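十二月、土曜。朝七時の室温十四度、湿度四十八パーセント。

電力の検針値が出た。先月分は438kWh。前月から増えた分の大半は暖房と浴室乾燥で説明がつく。浴室乾燥は一回の運転が長く、洗濯のたびに三時間動かしていた。今月から除湿機と送風の併用に切り替えて、差を見ることにした。

除湿機はBrumoの据置型。購入から四年目で、フィルターの目詰まり以外に不調はない。送風はJitanoの小型サーキュレーターを床置きにし、物干しの下から斜め上に当てる。昨日までの三回は、風を真横から当てる配置で記録を取った。袖の脇と、パーカーのフードの付け根が最後まで残る。厚みが二重になる箇所なので、風向きを変えても根本的には解決しない。裏返して干し、フードは別のハンガーで持ち上げる。これで一時間ほど縮んだ。

記録の取り方を少し変えた。乾いたかどうかを手触りで判定すると日によってぶれるため、干す前と取り込み時に重量を量っている。秤はSkomixの台所用で、最小表示は2g。衣類の重さに対しては十分な分解能だが、皿が小さいので大きいものは畳んで籠に載せ、籠の重さを引く。籠は222g。乾燥時の基準重量は、暖房の効いた部屋に一晩置いた値を採用した。綿は室内の湿度で重量が動くので、基準値にも日付と湿度を添えておく。

本日の洗濯一回目。脱水後の総重量は1,752g。内訳は綿のシャツ類と部屋着。デニムは混ぜていない。脱水は標準の六分を九分に延ばした。延長三分の消費電力は除湿機の運転時間に換算するとごくわずかで、延ばして損になる条件は今のところ見つかっていない。皺は増える。シャツは干す前に肩と前立てを引いておけば許容範囲に収まる。

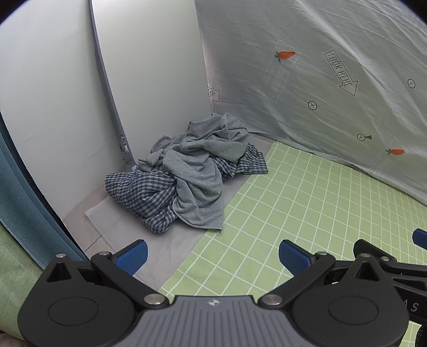

仕分けの基準

これまで色で分けていたものを、生地の厚さで分けることにした。乾燥時間は一番遅い一枚で決まる。薄手の織物と厚手の編み物を同じ回に入れると、薄手が先に乾いたあとも除湿機は回り続ける。先週の記録では、格子柄のシャツが基準重量に戻ってから、グレーの編み地が戻るまでに二時間十分の開きがあった。この二時間十分が無駄になる。

分類は次の通り。織物の薄手、編み物の薄手、編み物の厚手、タオル。靴下はタオルと一緒にする。色移りの心配がある新品だけは従来どおり単独で洗う。洗濯の回数は週に一回増える見込みだが、一回あたりの水量は減る。水道の検針は二か月に一度なので、結果が出るのは来年になる。

昼前にGüven Tokgözから返信が来た。先週送った記録表への指摘が二点。一点目は、除湿機のタンクの水量を記録していないこと。衣類から抜けた水の重量とタンクの水量を並べれば、部屋の空気や壁から余計に取っている分が見える、という話で、もっともだと思う。二点目は扉の開閉の記録。脱衣所の引き戸を閉め切った場合と、指二本分開けた場合を区別していなかった。過去の記録は開閉不明として扱い、今日から欄を足す。 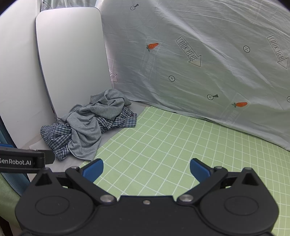
タンクは目盛りが粗いので、水を計量カップに移して量る。先に除湿機を止めて五分待つ。止めた直後は内部の受け皿に残った水が落ちてくるため、すぐに抜くと値が小さく出る。説明書には三分とあったが、三分では足りない日があった。

午後は除湿機のフィルター清掃。掃除機で表面の埃を吸い、ぬるま湯で流して陰干し。枠の爪が一か所白くなっている。まだ折れてはいないが、外すときは右側から力をかけるようにする。Kazemiの交換用フィルターは外寸が合うものの、枠の厚みが違うらしく、購入は保留。

同じ時間に排気の向きも確認した。吹き出し口を壁側に向けていた時期は、壁紙の表面だけが温まって、物干しの周囲の湿度がなかなか下がらなかった。現在は部屋の中央へ向け、サーキュレーターの吸い込み側に当たるようにしている。湿度計は物干しの高さと床上三十センチの二か所。上下の差が五ポイントを超えたら、風量を一段上げる。

二回目の洗濯は見送った。夕方から外気湿度が上がる予報で、条件が一回目と揃わない。厚手の編み物だけを明日の午前に回す。引き戸は閉、除湿は強、風は下から斜め。比較の相手は今日の一回目ではなく、先週の混載の回になる。

十九時、室温十九度、湿度五十一パーセント。タンクの欄と扉の欄を表に追加。開閉の記号は、閉を丸、開を三角とした。柔軟剤の残りが少ないが、吸水の条件が変わるので、今の袋を使い切るまで銘柄は替えない。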